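The robotics club at Enwood meets above the school woodshop, so every session smells faintly of sawdust and gets interrupted at least once by the planer. It's a great room. There are 11 students on the roster this year, and on the afternoon I visited they were all trying to talk to me at the same time.

What they wanted to talk about was lunch. Or more exactly, the kitchen challenge at Cavilthorpe in July, where student teams from all over the region write software that makes a pair of robot arms tidy up, sort groceries and set things out on a counter. Most of the work happens in simulation. Teams build their programs at school on ordinary computers, send them in, and only the best go on to run on real arms at the final.

"I thought simulation would be the boring part," Smaranda Gavrilă told me, pulling up a stool. She's a junior and she runs the grasping group. "Then the first time our arm picked something up I screamed so loud they turned the planer off downstairs."

The club's program is called Sirkus, a name picked in the first week, when both arms kept swinging wildly over the counter like trapeze artists. It has calmed down a lot since then! Smaranda's group handles the fingers: where to close them, how wide to open, what angle to come in from. Erdal Coşkun and Benedita Brandão handle the part that decides which arm should go first, and they argue about it constantly and cheerfully.

## Round things, long things

Produce is the big topic this season. A box is easy, Erdal explained, with flat sides and edges you can trust. A lemon rolls. A sweet potato is fat in the middle and skinny at the ends, and no two of them in the challenge set are the same shape. Squeeze too near the tip and it pivots right out of your grip.

So the students practice, over and over. When I came in, the training log on the whiteboard stood at 1,515 attempts, with 752 of them marked good in green. Just under half, then, and they were thrilled with it – the month before, the green number had been so small that somebody drew a sad face next to it.

Margaux Lecomte, the physics teacher who started the club, mostly stays out of the way. She'll ask a question ("What does the left arm know right now?") and wander off to let them chew on it. During my visit that one question kept four students busy until nearly six o'clock.

The screen they were chewing on had the right gripper over a cutting board, one finger on either side of a sweet potato, with a lemon lying next to it. Across the marble, the left arm was over by a blue-rimmed plate, holding nothing. 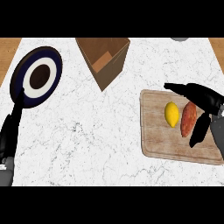 ## What's next

Benedita wants that left arm to earn its keep. Her idea is to have it get ready for its own job while the right one is still busy, and she has three pages of arrows in a notebook showing how the arms could share the counter without bumping elbows. Erdal thinks it will take them all spring. He's already started coding it anyway.

They also have a scrimmage coming up against the team from Hung, who reached the final last summer and whose coach, Ovidiu Pană, trades practice layouts with Margaux by email. The two clubs swap code pretty freely, too. Smaranda showed me a function her group borrowed from them, with a thank-you note typed in the comments.

New members are welcome all year, no coding needed. Come up the back stairs after last period, and bring a snack if you plan on staying late.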